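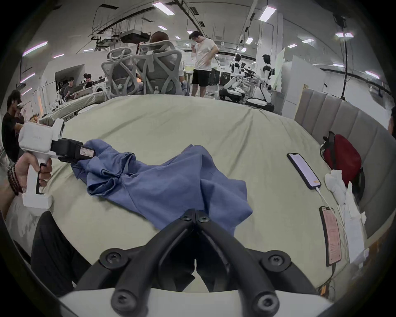 Folding on the Bed: a Laundry Gallery
By Zodwa Nkuna
June 18, 2019

I love folding clothes. There, I've said it! Give me a clean bed, a heap of washing and an hour with no plans and I'm as happy as anything. This gallery is all about the bed as a folding table, which is how I learned to do it as a girl and how I still do it at home in Flarnside. We have a perfectly good table downstairs, and my sister keeps pointing at it, but a table can't take a king-size duvet cover and a bed can.

Most of what follows is about shirts, with a few detours. Each one has a line or two from me, and you're welcome to argue with any of it in the comments.

The sheet first
Smooth the bottom sheet before you put anything on it. A plain, pale one is lovely for this – dark socks and stray buttons show up straight away, and you can see the outline of a sleeve properly.

Sage green
My favourite colour for bedding, full stop. Blue clothes look gorgeous on it and it makes even a crumpled shirt look a bit special.

The heap
Everything comes up from the line in one armful. I used to sort it on the landing, and then I'd carry four small piles through and drop two of them. One big heap at the foot of the bed is much better.

A shirt as it lands
All bunched at one end and nearly flat at the other. I think shirts look wonderful like this, all those folds going every which way! Find a cuff before you do anything else.

By the cuff
Take the end of one sleeve and draw it out away from the body of the shirt. Go gently, and the creases in the sleeve start to open up as it comes.

Second sleeve
It's always underneath. Slide a hand in flat, bring it out to the other side and you've got a shirt with its arms wide open, ready for a cuddle.

Smoothing
Middle to edges, with the flat of the hand. My gran did this with real force and you could hear it from the kitchen. I'm softer about it, but I do go over the button side twice.

Face down
Buttons done up (top, middle and bottom will do), then over it goes. Collar towards the pillows if you're sitting on the bed, as I usually am, with one leg tucked up and the other going slowly numb.

The long fold
One side in by a hand's width, sleeve straight down the back. Then the other side, the same. If the sleeve sticks out at the bottom, bring it back up on itself.

Up and over
Tail up to the middle, then again to the collar. Turn it over and admire it. Please do admire it, this is the best bit.

The one that went wrong
Collar on the skew, one shoulder wider than the other. I left it and wore it the next day, and it was fine.

Rolled for a bag
For going away I fold the sleeves in and roll from the tail. Rolled shirts sit beautifully down the side of a rucksack, and they come out less creased than you'd think. I did a whole week at Jarna in February out of one small bag this way.

T-shirts
Same idea, half the work. I do these in a stack of 5 and then turn the whole stack over so the oldest ones don't always end up at the bottom.

Jumpers
Never on a hanger in our house. Arms across the chest, bottom up, done. The thick brown one from the Letlow jumble sale takes up as much room as three others and I wouldn't part with it for the world.

Pillowcases
In half, in half again, and one kept back to hold the rest of the set. I picked this up from my neighbour and I've been cheerfully annoying people with it ever since!

The fitted sheet
Yes, it can be folded. Corner into corner, all four, then lay it down and pull the elastic side in until you've got something square-ish. Mine has a lump in it. Everyone's has a lump in it.

Towels
Thirds lengthways, then in half, then in half again. The fold goes to the front of the shelf so you see nice fat rounded edges when you open the cupboard.

Odd socks
They get a corner of the bed to themselves and are matched last, preferably with the radio on. Anything still single goes in the Jardine biscuit tin on the windowsill, where it waits for its partner, sometimes for months.

Bits and pieces
Pockets get emptied as I go – tissues, receipts, a hair tie or two. I make one little pile at the edge and deal with it when the clothes are done. Check shirt pockets as well as trousers. I once washed a whole packet of tissues and was picking white fluff off a black jumper for days.

Piles by person
Once it's all folded I make a pile for each of us, heaviest at the bottom. People collect their own. That's the theory, anyway.

Back to a plain bed
Last pile off, sheet smoothed again, duvet back on. I get a silly amount of pleasure from this one.

Your own folding
I'd love to see how you all do it, especially if you've got a different way with long sleeves. A reader has already written to tell me she folds hers in front of the shirt, cuffs crossed, and I tried it this morning on an old checked one. It looked very smart. It also came undone on the stairs, so I'd like some advice on that, please. I'll add the ones I like best to the page when I next update it, and the button tin gallery is coming after that.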